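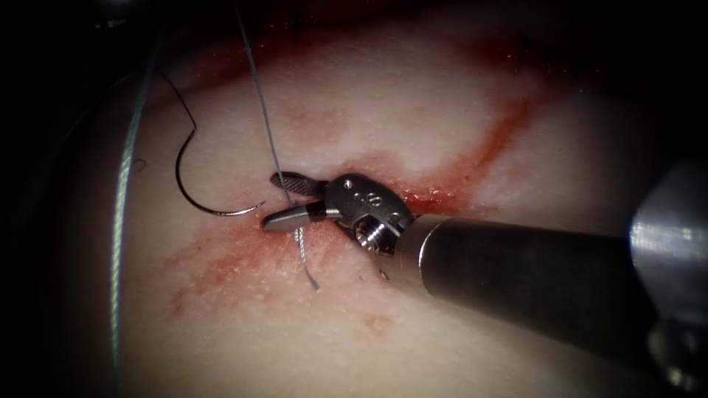
Slow Hands: Notes for the Grescombe Talk

5/9/14
By Ratih Mangundap
6 min read

Good evening, and thank you for having me back. (Wait for the chairs. They scrape in that hall.)

I teach evening classes in hand skills, mostly sewing and bookbinding with a little upholstery when somebody brings in a chair and looks at me sadly, and tonight I want to talk about practice. I mean the dull middle part of learning, after the first class when everything is new and before the day you make something you'd give to your sister. I've come to love that middle part and I'd like you to love it a little too, or at least to stop dreading it.

Start with the buttonhole story. When I was learning at Belhaj, which was a tailoring workshop over a dry cleaner, I was told to make buttonholes on scraps until I was told to stop. I kept all of them in a cookie tin, because I am that sort of person, and a few years ago I finally laid them out on the kitchen floor and counted. There are 186. (Pass the tin around now, not later, people fidget with it at the end when I want questions.) I'd like you to look at the early ones and then at the late ones, but most of all please look at the ones from the middle, which get worse for quite a long stretch. I remember that stretch. I had got fast before I had got good, and my thread was too long, and I was cross with the woman who taught me for saying so.

So, the first thing I'd ask of anyone teaching a hand skill is to slow the student down at exactly the moment they start to feel quick. It feels unkind. They've just begun to enjoy themselves! But the hand remembers whatever you repeat, and it isn't fussy about which version it keeps.

(Sip of water. Ask who here plays an instrument. There are always several, and the piano people nod very hard at this point.)

The second thing is about practice material, and I could go on about this all night, so Amirul has promised to wave at me. Give people something cheap enough to ruin and close enough to the real thing to teach them something. If you hand a beginner a piece of good leather they'll be too frightened to press down. If you hand them paper towels they'll learn how paper towels behave. What you want sits somewhere in between. For bookbinding I use brown wrapping paper, folded and sewn into little blank books, and when they go wrong we write grocery lists in them. For sewing it's old bed sheets, washed soft. Cooks do it with onions and cake decorators pipe onto the back of a baking tray and scrape it all off again. Surgeons have their pads of synthetic skin, with a cut in them to work on and red fluid standing in for blood.
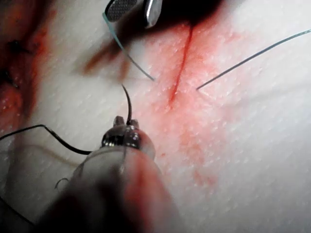 Every trade I've ever asked has its own version of the scrap bucket, and people get quite sentimental about it once you start them talking. An old sign painter in Skavton told me he learned his letters on sheets of glass, wiping them down at the end of the day, and that he was sorry now not to have one single alphabet left from those years. I think of him whenever a student asks if they can throw their practice pieces away. I say yes, of course, but keep the first one and keep a bad one.

Third thing, and here I need to tell you about Amirul Ginting, who has kindly come tonight and is sitting near the door. (Don't make him stand up. He asked me not to.) Amirul came to my bookbinding class last fall wanting to repair his mother's cookbook. He wanted to start on it that same evening, with the book right there in a plastic bag. I talked him into a stretch of practice first and we settled on 4 weeks, wrapping paper only. He wasn't pleased with me. By the second week he was trying out thread tensions I hadn't shown anybody, and when the cookbook finally came out of the bag he took the old spine off as calmly as you'd take off a glove. It has 457 pages and a good many of them are stuck with sugar. He'll tell you about it over coffee if you ask him nicely, and he may have brought it.

What I took from that is that a person needs to know what the practice is for. I had been handing out exercises like medicine. Now I ask every new student to bring along the thing they really want to fix or make, and we leave it on the shelf by the window where they can see it while they work on their scraps.

(If running late, skip straight to the Carnico part.)

A word about how long to practice. I'm asked this more than anything else, and I always disappoint people. Short and often has served my students better than one big push at the weekend. Fifteen minutes at the kitchen table with the radio on is plenty, provided you stop while you still like it. Leave the needle threaded for tomorrow. My grandmother left her knitting in the middle of a row for the same reason, although she claimed it was so that nobody else could pick it up.

Please do practice tired sometimes, too. Not with anything sharp! But if you only ever sew at your freshest you'll have no idea what your hands get up to at nine at night, and that's when most of us are hemming the school costume.

Carnico, the fabric store on the corner, has again let me have their end-of-bolt pieces, and they are in the two boxes by the tea urn. Take as much as you can carry. I mean it, I don't want to put them back in the car.

Questions now. (If it's quiet, ask what people have at home that's half finished. Have the blue cardigan ready to show.)

Contact: Ratih Mangundap, Slow Hands Evening Classes, Grescombe | © 2014 Ratih Mangundap | Back to top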